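Reading time: 2 minutes

Hesby Adult Learning – Home Care Basics
Handout 4: Looking after wooden surfaces

Wood takes in moisture and gives it off as the air in a room changes. A solid top gets slightly wider in a damp season and slightly narrower in a dry one. Most of this movement runs across the grain, and very little runs along it. Before you clean or sand a surface, find out which way the grain goes.

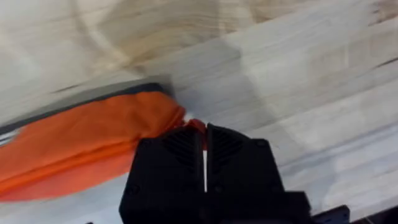 Pale boards with a curved grain pattern.

Oil finishes soak into the wood. Varnish sits on top as a film. An oiled surface can be repaired in one spot, but a worn varnish usually has to be sanded back over the whole top. If you don't know which finish you have, ask the maker or test a hidden area first.

For routine care, use a soft cloth that is damp, never dripping. Wipe along the grain and dry the surface right away. Skip scouring pads and bleach.

We use cookies to improve your visit. Accept / Manage settings

To re-oil a worktop, put on 2 thin coats and let the first dry fully before the second. Wipe off any oil still on the surface after the time given on the can – leftover oil turns sticky. Lay used rags flat outdoors to dry. Bunched-up oily rags can heat up and catch fire.
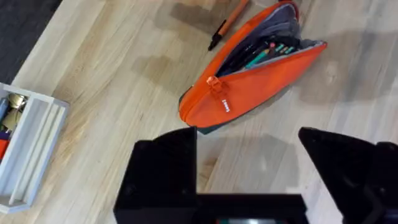
How often should an oiled top be re-oiled?
Go by the surface. When it looks dull, or water soaks in and stops beading, it needs another coat.

Sanding dust should be cleared before any finish goes on. Sweep up the bulk of it, vacuum the rest, then go over the wood with a clean cloth. Wear a dust mask for all 3 steps.

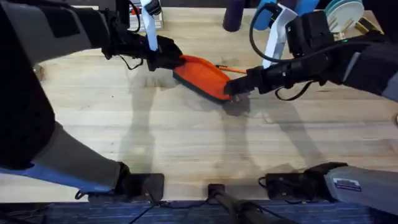

An orange dustpan held over a butcher-block top.

For the June session, read the Mukwood booklet up to page 9 and bring one small piece of unfinished wood. Softwood or hardwood is fine.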